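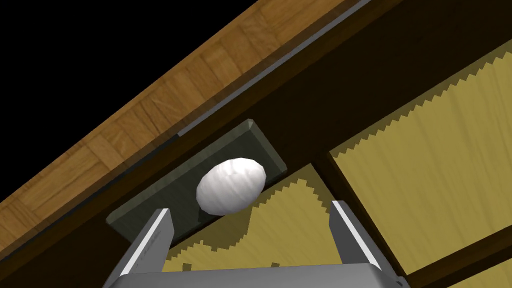 Progress report to the Arthorpe Fund
Project: Bindetar, teaching a gripper by remote control
Period covered: January to April

1. Summary

In this period we moved from writing the control software to collecting demonstrations in the simulator. A person guides the simulated arm with a hand controller, and the programme records each movement of the arm and of the fingers. The plan agreed with the Fund asked for 4 tasks to be prepared by the end of April. We have prepared 3. The fourth, closing a drawer, is delayed and we explain the reason in section 3.

2. Work done

The egg task took most of our time. The operators at Hosden found it difficult to judge depth from the wrist view alone, and in the first weeks many attempts were thrown away. We have since made the controller less sensitive when the fingers are near an object. The operators asked for this and they now use it always.

We also wrote a short guide for new operators. It says how to begin an attempt, how to stop it, and when an attempt must be marked as bad. We ask that every attempt begins with the fingers open. 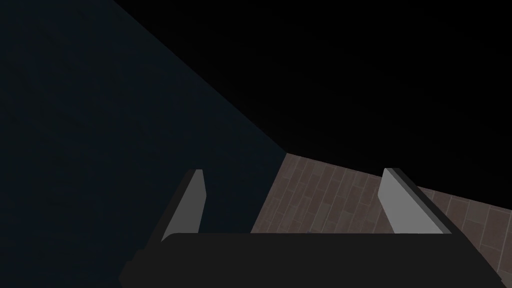 Figure 2. Wrist view in the simulator, gripper open and empty.

3. Difficulties

Two matters have cost us time. The first is the delay between the hand of the operator and the movement on the screen. It is small in our own office, but from Hosden it is large enough that people wait after each movement, and the recordings become slow and uneven. Fahmy, who supply the connection, have offered a different route and we will test it in May.

The second matter is the wrist view when the arm is turned to the side. Large parts of the picture can then be dark, and the operator loses the sense of direction — this is the main reason why the drawer task is late.
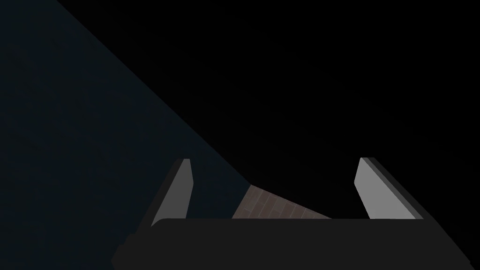 One operator at Hosden told us that she would like a second view from above on the screen, even a small one, as she spends more effort on finding where the arm is than on the task. We agree with her and have put this first in the list for the next period.

4. Next period

We will add the second view, repeat the egg task with 2 new operators, and finish the drawer task. The budget is unchanged, except that we ask to move the unspent travel money to operator hours.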